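Chapter 8
Soft Containers in Household Storage 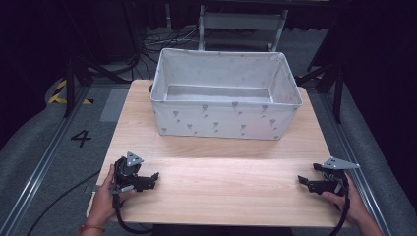

Household storage containers are classed as rigid, semi-rigid or soft according to how far the walls hold their shape without a load. Soft types are made of fabric and should be inspected empty, on a level surface, before a volume is assigned. Where the walls flare towards the rim, as on the open rectangular bin with the tulip-like print, the opening is larger than the base — both must be measured. A bound rim is recorded separately. Section 8.1 sets out the measuring procedure; Section 8.2 applies it to folded textiles.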